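Ticket 257: Folding on a soft surface, trousers and loose cloth
Product: Zedska two-hand folding routine
Opened by: Marjorie Hebden, Mullgate
Opened: 03/10/2021
Priority: normal
Status: open, workaround in place

Reported problem

The folding routine works on the table and doesn't work on the bed. On the table it folds a tea towel or a pair of trousers well enough to put in a drawer. On the bed the same items come out skewed, or one hand lets go before the other has got hold. Mullgate want it on the bed because that is where people put their washing when they sort it. They have asked us whether the thing is ready for a normal bedroom or whether they should stop promising it.

Log

Entry 1. Asked Mullgate for their run sheet. They did 100 attempts on the table and 100 on the bed, same clothes, same person setting them out. Table: 8 failures. Bed: 30 failures, and a good many of the passes were untidy. Nothing had changed in the software between the two sets.

Entry 2. Checked the obvious things first. Jaw pads clean. Grip force the same on both sides. Swapped left and right hands over and the fault did not follow the hand. Put the software back to the August version and got the same result, so it isn't something we broke in the last release.

Entry 3. Went through the failed runs one at a time. Most of them go wrong at the first pick. On a table the jaws come down, touch something hard, stop and close. On a mattress they push the cloth down into the bedding, and the routine takes the wrong height for the surface. After that it either closes above the cloth or takes a pinch of blanket along with it. When it takes blanket, the next move drags everything sideways and the fold line is lost.

Entry 4. Tried the Lobo height correction, which was written for packing soft goods on the shop floor. It helped with thick items. It made thin ones worse, as it waits for a firmer touch than a thin cloth on a mattress will ever give. Turned it off again.

Entry 5. Marjorie asked if we could just put a board under the clothes. We tried it and failures went back to nearly what they were on the table. I have written it up as the workaround but I don't think it answers her question. If someone has to fetch a board, lay it on the bed, set the trousers on it and put the board away after, they may as well fold the trousers.

Entry 6. Second fault, separate from the first. When both hands hold a long piece of cloth, the routine expects it to be pulled fairly straight before it lays it down. If the cloth hangs in a curve between the hands, the middle touches down early and the ends land on top of it. On a table you can tug it flat afterwards. On a bed the cloth catches on the bedding and stays where it fell. Listden had the same complaint about pillowcases and closed theirs without a fix.

Entry 7. Went back to doing the job with hand-held grippers, to see whether a person limited to the same sort of jaws can manage it on a bed. Blue cloth on a pale bed cover.
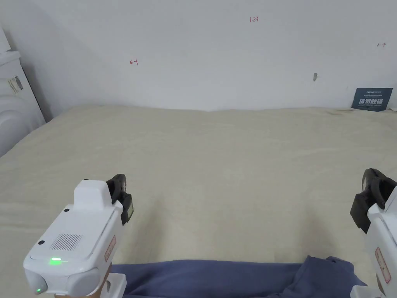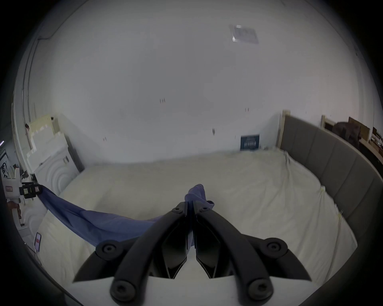
A person with two jaws can do it, slowly. What people do, and the routine doesn't, is lift a little after the first pinch to find out what they have got. If the bedding comes up too they let go and take a shallower bite. They also give the cloth a small shake before laying it down. Neither of these is difficult to describe. Both need the routine to be able to stop halfway and change its mind, and at present it runs each pick through to the end.

Entry 8. Added a test lift after the first pick on the development version. Failures on the bed are down on a short set, but each fold takes a lot longer. Not ready to send out. The shake is not started.

Reply sent to Mullgate: please keep bed folding out of the customer leaflet. Table folding can stay in. With the board it may be shown at demonstrations if the board is mentioned. We will not give a date for the fix until the test lift has been through a full set of 100 on the bed.

Still to do: repeat with a firmer mattress, and with a fitted sheet in place of a blanket. Link to ticket 208 (socks), which may have the same cause.

Comments (3)

pegbag: We had the blanket pinch fault on towels as well. Lowering the approach speed cured about half of it for us. Worth a go before you rewrite the pick.

Tomasz_L: Does the test lift work if the cloth and the bedding are the same colour? Ours can't tell them apart.

M Hebden: Leaflet changed. Can you tell me which board you used? The one we have is too wide for a single bed.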